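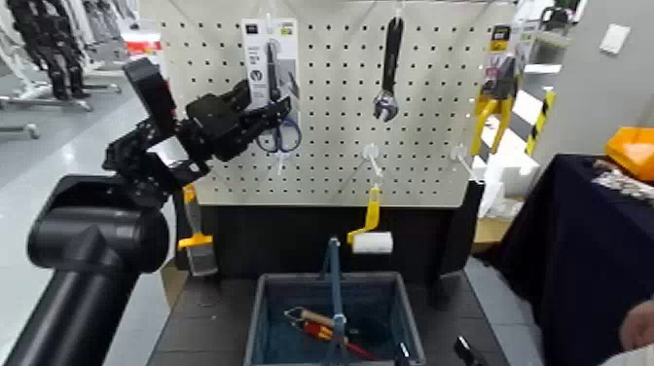 Thirumalai Raju
Apr 17, 2018
Filed under: Veg patch, Small gardens, Threads

Right, garden thread, because I've got tea and sore knees and the light's gone. Potatoes, mostly. Some beans. A bit of moaning about slugs.

First earlies are up! I'd half written them off. They went in during March, in that mild week, then we had the cold snap and I spent a fortnight staring at bare soil every morning before work like it owed me money.

Five of them poking through in the row by the fence, nothing yet in the row by the path. Same bag, same day, same depth as far as I know. The path side gets the shade from next door's shed until lunchtime so I suppose that's it.

I earthed them up on Saturday even though they were barely showing. My dad always did it at this stage and he grew better spuds than I ever have. Just a couple of inches pulled over with the back of the rake.

If you're in Fletville or anywhere up that side of the valley, keep your fleece handy. We had a frost down at the bottom of the garden last week and the top end had nothing at all. It's a 30 second walk between the two. Mad.

Someone asked what variety. They're Nisari, the yellow waxy ones. I got them off Mirela Cordeiro, who had half a sack left over. I can't find them in the shops here so I'm going to try and save a few of my own this year (I know, I know, virus, I'm going to do it anyway).

Mirela boils hers with the skins on and then squashes them flat in a hot pan with loads of garlic. I have thought about those potatoes most days since last August.

Beans next. I've sown the broad beans twice now. First lot went in November and the mice had every single one, you could see the neat little holes where they'd dug down. Second lot I started in loo roll tubes on the bathroom windowsill and they've been brilliant.

They went out on Sunday. About a hand's length tall, which is later than I'd like, but sturdy. Planted the tubes whole. Do make sure you tear off any cardboard that's sticking up above the soil, it dries out and pulls the water away from the roots.

I have not put any supports in yet. I say this every year and every year they fall over in the first proper wind and I'm out there in my slippers with string. Canes at the weekend. Hold me to it.

Runner beans are still in the packet, before anyone asks. Far too early for me. I did them in April one year and ended up with a kitchen full of triffids and nowhere to put them.

Now, the water butt. Long story. I bought the 100 litre one thinking that would be loads, and it fills up in one wet night and then empties in two evenings of watering. So I've been looking at a second one to link up with a bit of hose.

My brother-in-law says I should go bigger and get a proper tank. He sent me a link to one that holds 2,688 litres. It's the size of a car! I've got a terrace with a garden you could throw a sock across. I've told him he can have it on his drive and I'll come round with a bucket.

Going with another 100 litre one. Two little ones can sit either side of the back door and I can still get the bike out.

Has anybody done the linking thing themselves? The kit comes with a drill bit and a rubber ring and I'm a bit nervous about putting a hole in something whose whole job is not having holes. Do you do it near the top or near the bottom? I've read both.

OK, slugs. They've had the lettuces. All of them, in one night, down to the little white stumps. I'd hardened them off properly and everything.

Things I've tried so far: eggshells (useless), coffee grounds (useless and the garden smelt like a staff room), copper tape round the pots (maybe?), going out with a torch and a tub (works, but I've got to sleep at some point).

The beer traps do catch them, I'll say that. It's just grim emptying them before breakfast. And I begrudge the beer a bit.

I've ordered nematodes this time. You mix them into the watering can and they sort it all out underground. The soil has to be warm enough, which it wasn't until this week, so they've been sitting in the fridge next to the butter. My other half is being very good about it.

More lettuce sown as well. Latier this time, a red frilly one which is meant to be less tasty to them. Doing it in a bit of old guttering on top of the wall so they've at least got a climb.

I nearly forgot the seed swap! Ours is at the Valdovinos hall again, the last weekend of the month, doors at ten. Bring whatever you've got, in envelopes, with the NAME ON. Last year I took home an envelope that just said "nice" and grew what I'm fairly sure was a dock.

I'll be bringing squash, far too many tomatoes (plants, not seeds, small ones in yoghurt pots) and some calendula. Would love any dwarf French beans if you've got them going spare, and a bit of lovage if anyone's splitting theirs.

Tomatoes, quickly. They're getting leggy. I've only got the one good window, and they lean over so much that I turn them round at breakfast and by teatime they're all leaning back the other way. I'll pot them on this week and bury the stems right up to the first leaves.

Oh and the rhubarb! First proper picking tonight. Pulled, never cut, with a bit of a twist at the bottom. I left the crown alone all last year like you're supposed to, and it was torture, and now there's more than I can eat.

Stewed it with orange and not enough sugar. Had it on porridge and then again straight out of the pan - no regrets.

Jobs for the weekend then. Canes in. Second water butt if it's turned up. Nematodes on, evening, when it's damp. Clear the old leeks out because they're going to seed and I need the bed for squash. Ring Mirela about more garlic.

It's meant to be really warm by Thursday, so water your seed trays before work. I lost a whole tray of leeks that way, the windowsill cooks them.

That's me, off for a bath. Send me your slug tips, and your potatoes if they're further on than mine - actually no, don't, I'll only sulk.

1,067 likes · 100 comments

Last updated Apr 17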